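How to Wash a Cloth Bag Without Ruining It

Most cloth shopping and shoulder bags can be washed at home. The trouble usually comes from hot water or the dryer, which can shrink the fabric and leave the straps twisted. The method below is for soft, unlined bags with no leather trim and no cardboard base.

What you need
A basin or clean sink
Mild liquid detergent
An old toothbrush
Two towels
A padded hanger or a drying rack

Before you start
Empty the bag and turn it inside out over a trash can. Run a fingernail along the bottom seams, where crumbs and grit collect. Check the pockets twice. A single lip balm can mark a whole load. If the bag is dark, dab a hidden spot with a damp white cloth. Any color that comes off on the cloth means the bag should be washed alone.

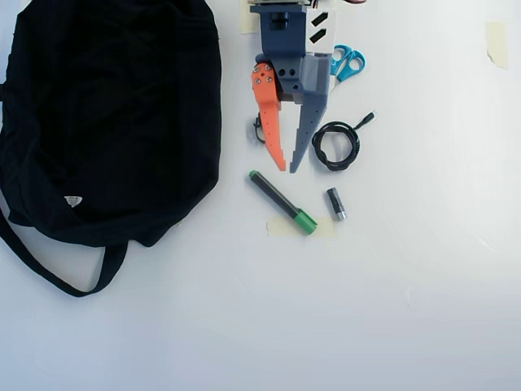

Care labels come in several forms. Some are printed flaps the size of a playing card, and some are tucked inside a pocket where they get missed for years. Go over the outside seams as well as the inside ones. A small white tag is easy to spot on black cloth like this, but on a pale canvas bag you may have to find it by feel. If the tag says dry clean only, stop there. If it gives only a brand name, treat the bag as hand wash, cold.

Washing
Fill the basin with cool water and stir in a teaspoon of detergent. Push the bag under and let it soak for 20 minutes. Work the handles first with the toothbrush, going along the weave, since they hold the most skin oil. Then do the bottom. Leave printed areas alone or wipe them with your palm.

Drain the basin and rinse in fresh cool water until there are no more suds. Thick handles hold soap, so squeeze them separately.

Drying
Do not wring. Lay the bag on a towel, roll the two up together, and press down with your forearms. Unroll, smooth the seams flat with your hands, and pull each strap straight. Stuff the second towel inside to hold the shape for the first hour, then take it out and hang the bag by its bottom edge, away from direct sun.

Iron on the reverse side while the cloth is slightly damp, on a low setting. Nylon and other synthetics should not be ironed unless the label allows it.

Reader tip from Marama Trevaskis: for old grease spots, rub in a drop of dish soap the night before and leave it dry until morning.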